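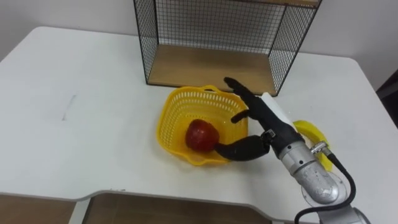

Most demo footage is theatre, according to one customer who wrote to us in August, and more of it won't make a machine any smarter. We kept the letter, and we agree with most of it.

Harkance records examples for robots that learn by copying. We work out of two rooms in Gadport. Our current job, Rinix, is fruit into a basket, then the basket picked up with both hands. It's dull work, and we distrust anyone in this trade who says otherwise.
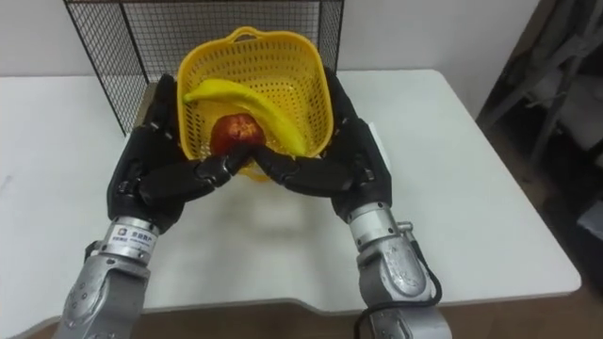 We also distrust big totals. Rinix stands at 304 accepted runs, and we don't claim that's enough. A model trained on them may learn the job, or it may only learn our white table. We can't tell from the recordings - neither can the firms that say they can - so we test on fruit and baskets that were left out of the set.

Every run is watched by a second person before it goes in. Fumbles are labelled as fumbles and kept. On Wednesday mornings we pull 16 old runs and argue over the labels again, and some of them change colour on the board.

We don't publish success rates from our own bench. If you're a lab or a manufacturer, ask for the raw runs and judge them yourself.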